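Clearing the Table Is Part of the Meal
Opinion | Monday, April 10, 2023
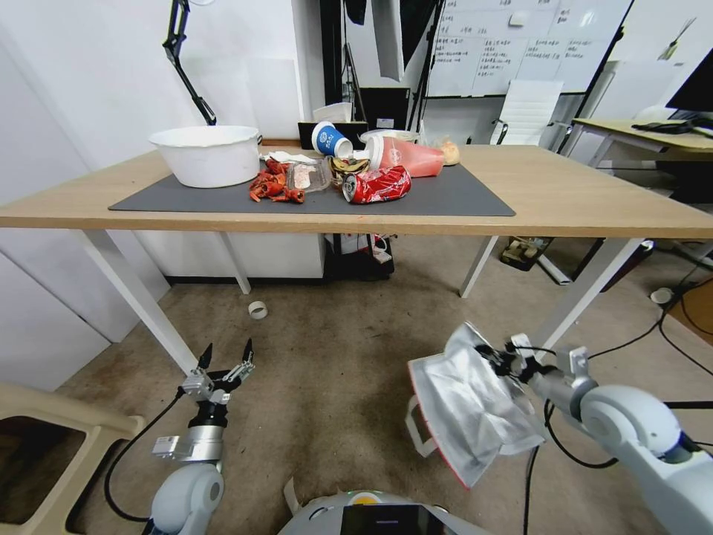

Crayfish shells, cups and wrappers on a table.

Shared eating places depend on a small agreement between strangers. The person who sits down expects a clean surface, and the person who gets up is expected to leave one. For many years this agreement was kept without much discussion. It is now under strain, and those who manage public dining areas should say so plainly and decide what they intend to do.

The Bittencourt hall offers a useful case. It opened as a covered market with a few benches for traders. It now has three kitchens, a bakery counter and long tables which are open to anyone, including people who bring their own food. This last rule was a generous one and we would not wish to see it withdrawn. It does mean that the waste on any table may come from several places at once, and that no single kitchen regards it as its own responsibility.

In December the hall's managers asked each kitchen to record the trays handed out and the trays returned to the racks by customers. Over the month 1,946 trays went out and 1,553 came back. The remainder were collected by staff. Some commentators have treated these figures as proof of falling standards. We read them differently. Most people brought their trays back, although the hall has only one rack, placed behind a pillar near the goods entrance, and no sign pointing to it. A visitor who does not know the building would have to go looking.

The first duty therefore lies with the managers. If people are asked to sort food waste from paper and cans, the bins must be close to the tables, they must be emptied before they overflow, and the labels must be large enough to read while holding a tray. Shells and bones need a bin of their own, with a lid. The Rarel arcade, which is smaller and has less money to spend, moved its bins to the ends of the tables last year and has kept them there.

The kitchens have a duty as well. A meal that could be served on a plate is too often sold in a box, inside a bag, with a cup and a second lid. Deltetti, the contractor responsible for cleaning at Bittencourt, is paid by the hour and has no say in what is sold. It would be reasonable to bring the contractor into the yearly talks on stall licences. The people who lift the bags know what is in them.

There remains the diner. It is sometimes argued that customers have paid for their food and that clearing is included in the price. In a restaurant with table service this is true. In an open hall it is not, and the cost of pretending otherwise falls on a cleaning team of six who must cover the whole floor at lunchtime. We do not support fines, which would be hard to apply fairly and would fall most heavily on parents with small children and on older visitors. A clear request at the counter, made politely and at the moment of sale, would be a better beginning.

The Stitumon scheme, under which customers pay a small deposit on each tray and cup, has been put forward as an answer. It deserves a proper trial, provided that coins can be used as well as cards and that the money is returned at the same place where the tray is handed in. A deposit that is difficult to recover is simply a charge.

The hall's licence conditions are due for review this summer. We ask that the position of bins and racks be written into them, with the cleaning hours set out alongside, and that the draft be displayed in the hall itself so that those who eat there may comment before it is approved.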